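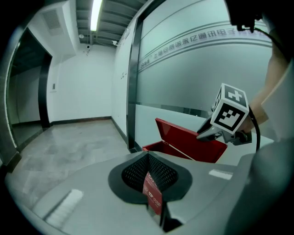

1/ Zondetti: how to open the Fostodgate side area

You need the main story finished and 2,980 shards in your bag. Talk to the gatekeeper twice. The first talk only gets you the lore bit, so don't walk off.

2/ Inside there are four rooms and you can do them in any order. I'd start with the left stairs. The chest behind the statue has the Nallico charm, and it cuts poison damage a lot in the last room.

3/ Save before you touch the bell. Once it rings you can't leave until the boss is down – fast travel is off too. 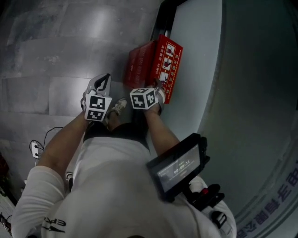
4/ The boss has two phases. In phase one he only swings from the right, so keep rolling to his left and hit him after the third swing. Phase two starts at half health and adds a ground slam. Jump it, don't block it. Blocking costs you 300 stamina and most builds don't have that.

5/ Hammad Orakzai asked if you can skip the adds. Yes, if you stand on the broken step by the door they don't reach you. They changed a lot in the March patch but this still works for me as of 2021-12-29.

6/ Reward is the heavy key and more than 800 shards. The key opens the locked door back in the harbor, second floor. Bring arrows.

7/ Thanks to Duyên Đinh for the bit about the charm. I'd missed that chest on two playthroughs. Will do the harbor door next – still stuck on the lever puzzle there.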